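About the Mallamley bench
Nov 15, 2018
By Yaryna Romaniuk

Mallamley is a shared workshop for small robot builds. Raymonde Marchand and I set up the first bench in August, and five members now have keys. Membership is open to anyone who can crimp a connector and label a cable.

The current build is Butis, a pair of hand-held two-finger grippers. Each finger sits on its own black link, with bushings pressed in at the joints. The pads are thick, with a notch at the tip, and they are meant to be replaced when the face wears.

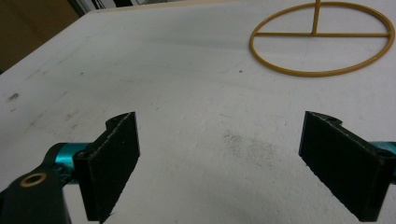 Revision 61 of the linkage drawing is the one to work from. Older prints should go in the recycling - the hole spacing changed. Parts spending to date is $2995, of which $627 went on bushings and fasteners.

Soft goods are the harder case. Rigid parts seat against the pads in a predictable way, while knit fabric folds into the gap and changes thickness under load.

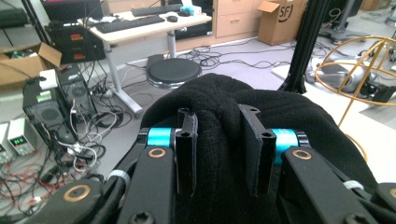
Butis with black knit fabric between the pads.

The work surface is white foam board on a wood tabletop, with aluminum rail at the sides. Test pieces are placed on a ring stand so the approach height stays the same from one person to the next.
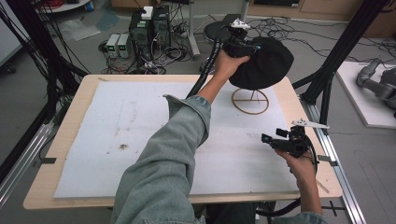

Both grippers at the bench, the one in the right hand holding a black cloth over the ring stand.

Drawings are kept in the Savchuk folder on the shop server. Write to Raymonde for bench time.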